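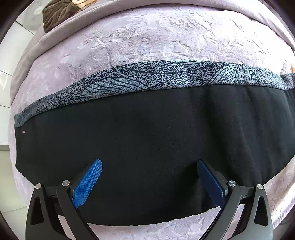 Fig. 9. Plush blanket in lavender with raised leaf pattern.

Section 4: Washing blankets and throws

The Planari washer has a separate programme for bulky items. Use it for blankets, throws and light bedspreads. Do not use it for pillows or duvets, which are covered in Section 5.

Before you start

Read the care label on each item. If the label says dry clean only, do not wash it in this machine. Weigh the blanket dry. The bulky programme takes one item at a time, up to the weight shown on the plate inside the door.

Washing

1. Shake the blanket outdoors and pick off any loose hair or threads.
2. Fold it loosely in half and place it in the drum. Do not roll it tightly.
3. Check that no part of the edge is caught in the door seal, then close the door.
4. Put liquid detergent in the middle drawer. Powder can leave marks on dark fabric.
5. Turn the dial to 10 (Bulky).
6. Press Temp until the display shows the setting given on the care label.
7. Press Start. The door locks after a few seconds.

Note: Fabric softener flattens deep pile. Leave the left-hand drawer empty for plush and fleece.

Caution: Do not force the door if the programme stops early. Wait for the lock light to go out.

Drying

8. Take the blanket out as soon as the programme ends.
9. Lay it flat or hang it over two lines. Allow 24 hours before folding it away.
10. Brush the pile in one direction with a soft clothes brush.

If the display shows E11, the load is out of balance. Open the door once it unlocks, spread the blanket out and choose Spin only.

Spare drawers and seals can be ordered from the Clunport parts desk in Cloltdale.

Revised June 10, 2018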